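Workshop > Interviews > The woman who keeps station 5 running

She answers the first question before I have my notebook open. I had asked, by email, what a person does all day when her job title is rig technician, and she has evidently been thinking about it on the drive in.

"Screws," she says. "Screws and cables and tape. And then once in a while something really lovely goes wrong and you get a whole afternoon with it."

We are in the back half of the Florer building on Cekcombe Road, where the company records people doing small household jobs with a pair of hand-held grippers. The recordings go to the group next door, which trains arms with them. She has no part in the training. Her job is the stations: the tables, the stands, the curtains, the grippers themselves, and whatever is plugged into them. She asked me to leave her name out of this, partly out of shyness and partly, I think, because she wanted the grippers to get the attention.

She came to it from repairing sewing machines, sixteen years of them, and says the two jobs have more in common than you'd guess. "A sewing machine is a hand tool that somebody leans on all day. So is this. People squeeze it when they're bored. They set it down hard. You learn who is a squeezer from the wear on the jaws, you don't need to look at the schedule."

The morning check takes her 39 minutes when all goes well. She knows the figure because she timed herself through June, trying to get it lower, and then gave up and decided it was a good length. She starts with the triangular plates on top of the grippers. If a plate has shifted, even by a hair, every recording made with it is off by the same hair, and you won't notice until somebody next door comes over looking unhappy.

"I put a thumb on each corner and push," she says, and shows me in the air. "It should feel dead. If it feels alive, I take it off, clean the threads, put it back with a drop of the blue stuff and leave it alone for the night. People want to just tighten it. You can tighten it all you like - it'll be loose again by Tuesday."

Then the jaws. She opens and closes each one slowly with her eyes shut, listening. A good gripper is nearly silent. A bad one has a tick partway through the travel, and the tick is usually toothpaste.

I ask her to say that again.

"Toothpaste! Dried toothpaste. The bathroom task is the dirtiest thing we do, it's worse than the kitchen ones. The tube goes in the holder, the brush goes in the holder, it all looks so tidy, and then a cap works itself a little loose and by lunch it's in the hinge. It dries like plaster. I have a dental pick for it, which I think is pretty funny."
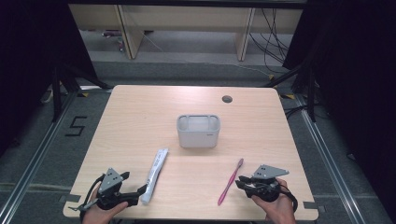 The thing she cares about most, though, is tape. Every table has its corners marked and every station has its number on the carpet, and she redoes all of it herself on a schedule she made up. When she arrived, a table that got bumped was pushed back to wherever it looked right. Now it goes back to the tape, and if the tape is scuffed she peels it and measures again from the metal rails.

"You'd laugh at how much time I spend on my knees with a tape measure," she says. "But I love it. I really do. When I stand up and the table is square, I feel like I've tuned a piano."

Has she ever tuned a piano? She has not.

Cables come next, and here she gets up to fetch one. It is black and as thick as a pencil, and she bends it near the plug to show me where they die. Almost all of them go at that same spot, the first inch outside the gripper body, from hanging over the table edge and being tugged each time a hand reaches across. She used to replace the whole cable. Then a supplier called Kwiatkowski sent her a bag of soft sleeves meant for stage microphones, and she slid one over the bend as a test. That first sleeved cable lasted until she retired it out of curiosity, cut it open and found the wire inside still bright.

"I kept it. It's in my drawer. I show it to visitors, so now you've seen it, or you will in a minute."

I did see it. It is a very clean cable.

The straps are her other project. A gripper is held for a long session, and if the strap rides up over the knuckles the operator shifts their hold and the jaws start coming in at a slant. She had tried three kinds of webbing before she settled on one called Skindex, a brushed material with a little give. She washes the straps in a mesh bag at home, on cold, and hangs them over her shower rail.

"My sister came to stay and asked what on earth they were. I said, those are hands. She didn't ask again."

I wanted to know about the lovely afternoons, the ones she mentioned at the start. She thinks for a bit and picks the business of the drifting gripper. The right-hand unit at one station kept reporting that its jaws were open by 2 millimeters when they were shut tight. She swapped the cable, then the board, then the whole unit, and the fault stayed at the station. It took her until 6 in the evening to work out that the zero was being set every morning by an operator who politely closed the jaws on the edge of the instruction card, so as not to lose his place.

"I was so happy," she says. "I'd had the thing in pieces on the bench and there was nothing wrong with it. It was a perfect little machine doing exactly as it was told. I wrote it up for the binder and drew a picture of the card."

The binder is orange and lives on top of her toolbox. Each gripper has its own pages, with every screw replaced and every strap changed, in pencil. There is a spreadsheet as well, which she fills in on Fridays out of duty. She prefers the pencil. You can see from the handwriting, she says, which days she was in a hurry, and those are the entries she goes back and checks.

Before I leave she wants to show me how to seat a jaw pad. There's a right way to do it, starting from the heel and rolling forward so the air comes out, and she has me try it on an old unit with a cracked housing that she keeps for practice. My first goes on with a bubble in it. She peels it off, hands me a new one, and pulls the lamp a little closer.

"From the heel," she says. "Slower than that."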